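Looking after plastic cups

6 min read

Coloured plastic cups last for years if they are treated reasonably well. Most of the ones people throw out are stained, smelly or stuck together, and all of that can be sorted out at home with things you already have in the cupboard.

The tall, tapered kind is the most useful. They stand up well on a table, they stack, and if each person keeps to one colour there is far less washing up by the end of the day.

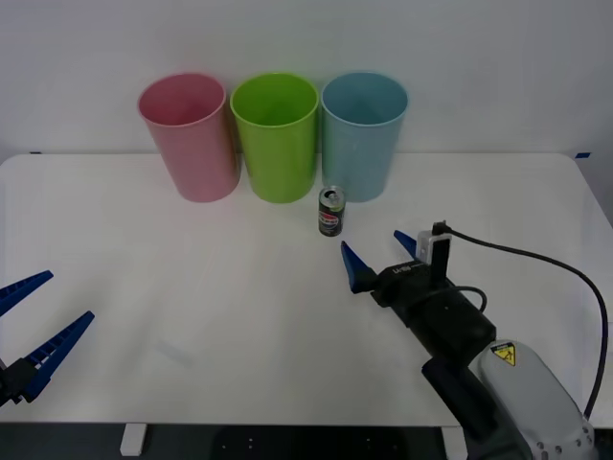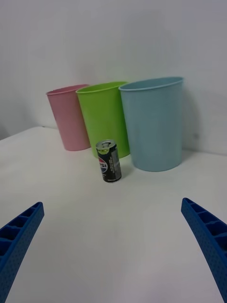 Pink, green and blue cups, and a small can of cola.

Cola, squash and tea are the usual culprits for staining. Rinse the cup under the cold tap as soon as it is finished with, even if you don't mean to wash it until later. A dried ring of cola is sticky and holds on to dust, and it takes twice the scrubbing.

For stains that have already set, put a heaped teaspoon of bicarbonate of soda in the bottom of the cup and add just enough warm water to make a paste. Rub it round with a soft cloth and leave it for an hour. Don't use a scouring pad. It scratches the inside, and the next lot of tea goes straight into the scratches.

Smells come out with white vinegar. Half fill the cup with one part vinegar to four parts water, leave overnight and wash as normal. Lemon juice works too but you need a lot of it.

Stuck cups

Never force them, and don't use a knife. Stand the outer cup in a bowl of hand-hot water and put cold water in the inner one. Wait a couple of minutes, then twist gently. If that fails, run a drop of washing-up liquid round the join and try again.

To stop it happening, dry cups fully before you stack them. I put a folded strip of kitchen paper between each one. Stacks of six are plenty. Any taller and they lean, and the bottom one gets wedged.

Dishwashers

Check the base for the dishwasher mark. If there isn't one, wash by hand. If there is, use the top rack only and keep the cups away from the heating element. We had a set from Hurton that went oval at the rim after a hot wash, and there is no putting that right. The Droneck ones we bought afterwards have been fine on the cool programme.

Matte cups show water marks more than shiny ones. A quick wipe with a dry tea towel gets rid of them.

Where to keep them

A shelf at elbow height is best if children use them. Keep them out of strong sun, as the colours fade on one side. The kitchen windowsill is the worst place in the house for this and it is where everybody puts them.

Cups that are past drinking from are still handy. Ours hold pegs, paintbrushes and seedlings (make a hole in the base with a warm skewer). Throw away any with a cracked rim.

Empty cans

Rinse, drain upside down on the rack, then put them in the recycling. An unrinsed can will bring wasps in September. Check with your council whether they want them squashed, as some ask for them whole.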